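Ritley Record Fair and the Pomuvano reissue – quick report

Posted 8/13/22

Back from Ritley, typing this fast before I forget half of it. Went mainly for the Pomuvano stand, came home with two records, a tote bag and a sore neck from looking down into crates all morning.

Doors were supposed to open at nine. More like twenty past. Line went down the side street and past the bakery, which did very good business. Early entry was extra and I didn't pay it. Bit of a mistake, as the good metal crates had been picked over by the time I got in.

First stop, Pomuvano. They had the reissue of the second album on the table, the one announced back in May. Two versions:

Black vinyl, 400 copies, normal sleeve
Clear vinyl, 90 copies, gatefold, signed insert

The clear one was gone before I reached the front. Asked if any would go up on the website later and got a shrug and a "maybe a few". So keep checking. The black one is still worth having – new master, lyrics printed in both languages, and the bonus track from the Japanese CD finally on vinyl. Side B runs a little long and I was worried about the sound on the last song. Played it tonight, no problems. Drums are much further forward than on the old pressing. Some people will hate that. I like it.

Now the bit most of you will want. According to the guy at the table there is a new single coming, and it is NOT the song they have been closing the shows with. He wouldn't give a title. Said the video is finished and that the B-side is a live recording from Mansilla. That fits with the recording truck people saw outside the Mansilla show, so I beleive it. No release date. "Before the tour" was all I could get, and the tour hasn't been anounced either, so make of that what you will.

Had a sandwich around noon. Overpriced, dry, would not repeat.
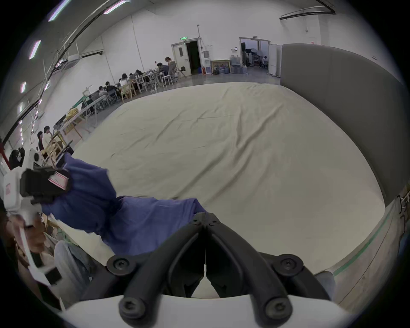 Beige sheet and blue cloth, large hall.

Then over to Fimiler. Smaller table, mostly cassettes and seven-inches, everything in hand-stamped covers. They are doing a box of the early demos, five tapes plus a booklet. Saw the sample copy and got to leaf through the booklet. Flyers, set lists, a couple of rehearsal photos I had never seen anywhere. Tape three has the slow version of the first single, with the spoken intro that got cut. It has been floating around online for years in terrible quality. The box version is from the original reel, they played me a minute of it on headphones. Huge difference. You can hear the room.

Preorders open on their site next month. Price not final.

Rest of the fair, in no order:

Prices up again. Common 80s stuff at 30 dollars that I passed on at half that last time.

Lots of CDs, cheap, hardly anyone looking at them. Filled two gaps in my live album shelf. If you still collect CDs, go, now is the time.

One dealer had a test pressing of the debut behind the table. Plain white label, handwritten date. Asking 3000. I asked to look at the run-out and he let me, and the matrix number matches the one listed on the forum. So probably real. Did not buy it, obviously.

Shirts: mostly reprints. One genuine tour shirt from the first club tour, size small, of course.

The listening corner was a good idea, two turntables with headphones, but the line for it never moved. One of the turntables was running slow too. Told somebody, don't know if it was fixed.

There was also a short acoustic set in the afternoon by a local duo. Caught the last three songs. Nice harmonies, bad PA, and they covered a Pomuvano band's song without saying which one it was, so half the crowd didn't notice. They were selling a home-made EP after and I forgot to go back for it. If anyone picked one up please get in touch, I'd like to hear the studio version of the last song.

Parking was fine if you came from the river side. Cards taken at most tables, not at Fimiler, bring cash.

Next Ritley fair is in spring, same place as far as I know. Will post matrix numbers and scans of the new lyric sheet tomorrow or the day after, scanner is being difficult. Corrections to the discography page are already up.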